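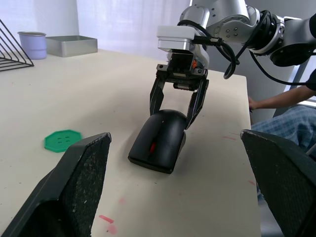
Culotbridge Reading Rooms: progress to Thu 27 May

The roof repair is finished and the upstairs room has been open to members again for 3 weeks. Kofler sent their final invoice, which came in under the agreed sum.

Evening classes run by Nasrin Salehi have 15 regular learners – mostly parents from the Tevinmont estate. Membership stands at 60.

The large-print shelves are still behind. Pankaj Dixit is chasing the supplier and will send revised dates with the next claim.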